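Journal of Community Play Studies
Home Current issue Archive For authors Search

4. Table size and the willingness to stay

4.1 Setting and participants

The chess evenings we describe in this section grew out of a library program in Kurkeck, a mill town whose main reading room closes early and whose side rooms, happily for us, do not. Over one winter and spring we kept a log of every game begun there and at the sister club in Sotberg, 2549 games in all, and we noted how long the players stayed at the table once a game was over. We had expected the lingering to depend mostly on who won. What we found had a good deal more to do with furniture, and we confess that it took us several months of drinking tea in drafty rooms to come around to the idea. 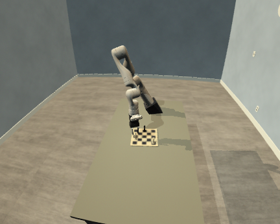 Players in Kurkeck sat at long tables left over from the days when the room was used for sewing classes, and the question of how much table a game really needs came up again and again in our conversations with them. A full tournament setup, with clocks, score sheets and room for elbows, fills its space quite naturally. A small board on a long table, as in Figure 1, leaves a great stretch of surface with no job to do, and our players treated that stretch in very different ways. Older members tended to spread out over it with coats, thermoses and the evening paper. The younger ones mostly left it alone, and then drifted off to the sofas as soon as they had shaken hands.

Figure 1. A small chessboard on a long table.

In Sotberg the tables were card tables, barely wider than the boards themselves, and the thermoses went on the floor. Here the two players had their knees almost touching, and a third person who wanted to watch had to stand. You might think this would hurry people along, and in the first weeks we rather thought so too. Yet it was in Sotberg that a finished game was most often set up again and talked through from the opening, sometimes with both players reaching for the same bishop.
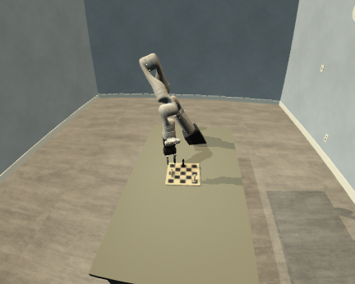
We should say a word about the standing watchers, who turned out to matter more than we had planned for. A watcher at a card table is close enough to murmur, and murmuring — however much the rule sheet on the wall frowned on it — was what kept many of these evenings going. At the long tables a watcher could sit down at a polite distance, and usually did, and then said very little. Members who had belonged to both clubs told us they thought of Kurkeck as the quiet one, though the two clubs shared the same rules and, for part of the spring, the same secretary.

Toward the end of March the Kurkeck club borrowed 9 card tables from the Degefa social hall and used them for the rest of the season. We did not ask for this change and had no hand in it, but we were very glad to be there for it. The median stay after a game rose to 20 minutes, close to what we had been seeing in Sotberg all along. A few of the older members went back to the long tables within a week or two, coats and all, and we have kept their games in the log. 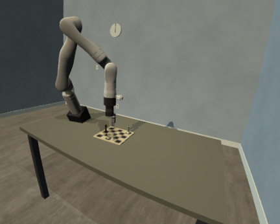

4.2 Limits of the log

The log was kept by hand, on cards, and a card could go missing as easily as a pawn. Players who left in a hurry were probably recorded less carefully than those who stayed to chat with us, and this would make the stays look longer than they were in both towns. We also have no record of games played at home, which several members described as their real chess. The Brokine club, which meets in a café, kindly offered us its own cards, but they list only results and we have left them out.

This site uses cookies to remember your reading preferences. Accept Decline

Contact the editors | Copyright remains with the authors | Back to top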